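How Sheet Metal Is Made and Folded

By Branislav Koubek
March
14 shares | 3 comments

Sheet metal is metal that has been pressed flat and thin. Ovens, mailboxes, filing cabinets, air ducts and car doors are made from it. A sheet starts as a thick block called a slab. This article explains how a slab becomes a sheet, and how a sheet becomes an object with sides and corners.

What counts as a sheet?

Metalworkers sort flat metal by thickness. The thinnest kind is foil, which you can tear with your fingers. The thickest kind is plate, which is used for ships and bridges. Sheet is in between. In many workshops, anything up to 6 millimeters thick is called sheet, and anything thicker is called plate.

In the United States, thickness is often given as a gauge number. Gauge numbers run backward. A high number means a thin sheet and a low number means a thick one. The same gauge number can also mean different thicknesses for different metals, so a worker has to know which metal is being measured.

Rolling

A rolling mill has two heavy steel rollers, one above the other, with a gap between them. The slab is thicker than the gap. As the rollers turn, they grip the slab and pull it through. It comes out thinner and longer.

The metal does not disappear when it gets thinner. It has moved. Try this with a lump of modeling clay and a rolling pin. The clay spreads out as it flattens, but you still have the same amount of clay.

Steel is first rolled while it is very hot, because hot steel is softer and changes shape with less force. This is called hot rolling. If the sheet needs a smoother surface, it is rolled again after it has cooled. This is called cold rolling. Cold rolling also makes the steel harder.

Before rolling mills were common, sheets were beaten flat with hammers. In 1785, a village smith who wanted a thin sheet might still hammer it out by hand. Hammered sheets were uneven, with thick places and thin places. Rollers gave the same thickness from one end to the other.

Why thin metal bends

Metal is made of tiny particles called atoms, stacked in neat rows. If you push gently on a metal sheet and let go, the rows stretch a little and then return. The sheet springs back. This is called elastic bending.

If you push harder, some rows slide past each other and stay in their new places. The sheet keeps its new shape. This is called plastic bending. The word has nothing to do with plastic bottles. Here it means "able to be shaped."

Even after a plastic bend, the sheet springs back a small amount. Workers call this springback. To get a corner of 90 degrees, they bend the sheet slightly too far and let it return.

From flat to box

A sheet metal box begins as a flat drawing called a pattern. The pattern shows the base in the middle with one flap on each side. The sheet is cut along the outside lines and folded along the inside lines.

The folding is done with a machine called a brake. One kind of brake clamps the sheet and swings one edge upward. Another kind, the press brake, pushes the sheet into a V-shaped groove with a long blade. The order of the folds matters. If the wrong flap is folded first, it can hit the machine when the next one is bent.

After folding, the corners must be joined. A joint between two edges is called a seam. Seams can be welded, riveted or folded together.

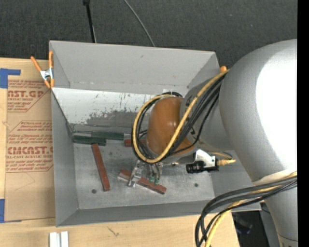 Why flat walls need help

A large flat sheet is floppy. Hold a piece of paper by one edge and it droops. Now fold it once down the middle and hold it by the end of the fold. It stays out straight. The paper is no thicker, but the fold makes it stiff. Sheet metal behaves in the same way, so makers press ridges into wide panels or turn over the top edge. A turned edge is called a hem. It also covers the sharp cut edge of the sheet.

Rust and coatings

Bare steel rusts when water and oxygen reach it. One way to stop this is to coat the steel with zinc. Zinc-coated steel is called galvanized steel. If the coating gets a small scratch, the zinc nearby reacts first and protects the steel. Paint works differently. It only keeps water and air away, so rust can begin wherever the paint has come off.

Safety note: the edge of a cut sheet can be as sharp as a knife. Do not handle loose sheet metal without an adult and thick gloves.

Related

What Is an Alloy?
How a Rivet Holds
Why Copper Roofs Turn Green
Hot and Cold: What Heat Does to Steel
How Cans Are Made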